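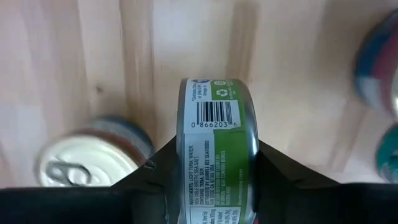 Wrist camera view of a tuna can held on edge between the two fingers, barcode toward the lens.

Setting finger position and grip force for cans, Tultar cell

Use this procedure after changing fingers, after a dropped can, or every 600 cycles. Test with a full can. An empty one dents at forces a full can takes without a mark.

1. Put the arm in manual mode and limit speed to 4 percent. Open the gripper fully.

2. Wipe both finger faces with a dry lint-free cloth. Check the fasteners by hand. Replace any finger with a rounded or chipped inner edge — do not file it.

3. Stand a can on its edge at the pick point. Lower the gripper until the fingers are level with the rims. They should close on the two rims and leave the side wall clear.

4. Set force to 24 N and close. Read the finger gap on the pendant and write it in the log. If one finger touches before the other, open up, shift the tool offset toward the late finger, and repeat.

5. Lift 116 mm and hold. Look at the live wrist view. The barcode must be unobstructed, with its bars sharp enough to read. Blur on a can still lying on the table does not matter while the arm is moving; blur on the held can means it is slipping or the camera bracket is loose.

6. Rotate the wrist slowly through its working range, then return the can to the table. If a rim has shifted in the fingers, raise the force in steps of 4 N and start again from step 3.

7. Save the tool file under a new name. Keep the previous file until the next check.

Cells with the older Prondus controller lose the tool offset at power-down. Reload it before step 3.

Procedure by Marjorie Wragg, Flerkville. Revised in September.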